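Getting from Flirkdale to Junditz Island without a car, last ferry times?

Posted 2022-04-30 in Islands and Ferries

tobermann_k
I am staying in Flirkdale for six nights in July and want to spend two of them on Junditz. The ferry leaves from Brolmont, 48 km up the coast. The operator's page lists a foot passenger fare but gives no timetable beyond June. Two things I can't work out:

Does the bus from Flirkdale connect with the afternoon sailing, or is there a gap?
Is there anywhere to stay near the landing on Junditz, or is everything at the Dalisay end?

I will have one medium backpack and no bike. I would prefer a room where I can make my own breakfast. 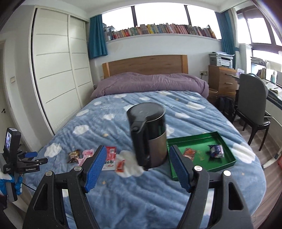

I have read the older thread on this, but it predates the new pier and the bus numbers in it no longer match.

Mali Gwilliam
The bus is route 87. It runs from the Flirkdale market stop to Brolmont harbor and takes an hour and ten minutes on weekdays, slightly less on Sundays when it skips the hospital loop. In the summer schedule the 13:20 departure reaches the harbor at 14:30. The afternoon sailing was at 15:00 last July. Foot passenger check-in closes 15 minutes before departure, so the margin is adequate but not generous. The next bus arrives after the boat has gone.

The last sailing back from Junditz was 18:10, and 17:10 on Sundays. Check both against the board at the harbor office, as they adjust for tide.

On lodging: there are four guesthouses within walking distance of the landing. Dalisay is on the far side, 9 km by the only paved road, and has the larger selection. A shared van meets the morning boat and the afternoon boat. It does not meet the evening one. Most of the landing guesthouses let you use a kitchen or at least keep a kettle in the room, but ask before you pay a deposit.

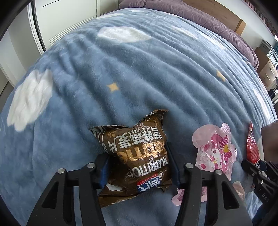
The shop at the landing closes at 16:00 and stocks mainly canned goods, so buy breakfast food in Brolmont before boarding. Tap water on the island is drinkable but hard. The path to the north lighthouse climbs to 470 m and is exposed for the whole upper section. Allow five hours for the round trip from the landing.

pell.ostra
went two years ago, the van was full and we walked to Dalisay. fine with a small bag. book the van by phone the day before. also cash only on the boat, dont know if thats changed

tobermann_k
Thanks both. I will take the 13:20 bus and look for a room at the landing.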